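Kabel, Netzteile, Kleinkram: der Arbeitsplatz im Mai

Wir räumen den Elektrokram einmal im Jahr auf, meistens an einem Montag. Alles kommt auf die Platte mit dem Marmormuster, weil man darauf dunkle Kabel gut erkennt und auch kleine Stecker nicht übersieht. Die Seitenwände aus rosa Brettern halten den Rest der Werkstatt auf Abstand. Geplant waren 90 Minuten.

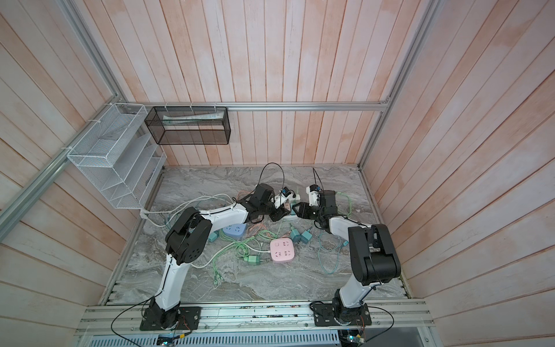

Sortiert wird nach Steckertyp, die Länge kommt später. Wer mit der Länge anfängt, misst am Ende jedes Kabel zweimal. Kürzere Stücke bis 15 Zentimeter wandern gleich in eine eigene Tüte, alles ab 200 Zentimetern wird gewickelt und mit Klettband gesichert. Für die Ablage an der Wand gilt: Drahtkörbe ja, geschlossene Kisten nein. Was man nicht sieht, kauft man ein zweites Mal.

Schwarzes Kabel, USB-C

Die dünnen schwarzen Kabel verknoten sich am schnellsten. Sie werden von der Mitte her gelöst, ohne am Stecker zu ziehen. Pfirsichfarbene und orange Kabel sind einfacher wiederzufinden, bei ihnen reicht eine lockere Schlaufe. Ladegeräte bleiben an ihrem Kabel, wenn es fest verbaut ist.
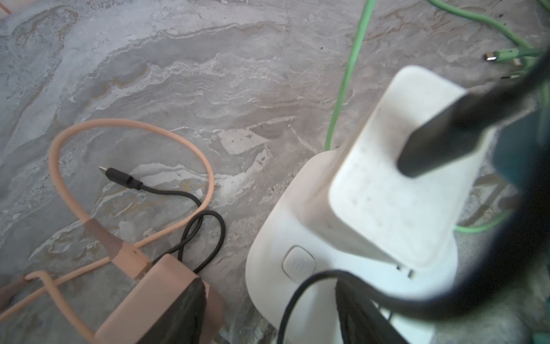 Weiße Adapter bekommen ein Etikett auf die Unterseite, mit Spannung und Gerät. Geprüft werden zuerst die Kontakte, dann das Gehäuse. Flecken gehen mit einem trockenen Tuch meistens ab, Kratzer bleiben. Lose Adapter ohne zugehöriges Gerät liegen bei uns ein Jahr — danach gehen sie zum Wertstoffhof.

Nachtrag zur Liste

In der Liste vom letzten Jahr standen 91 Einträge, darunter mehrere doppelt. Die neue Fassung führt Netzteile und Kabel getrennt. Die Etiketten sind wieder die schmalen von Faretti, die breiten lösen sich an runden Gehäusen. Die Liste hängt neben der Tür und liegt zusätzlich im Ordner Zomside.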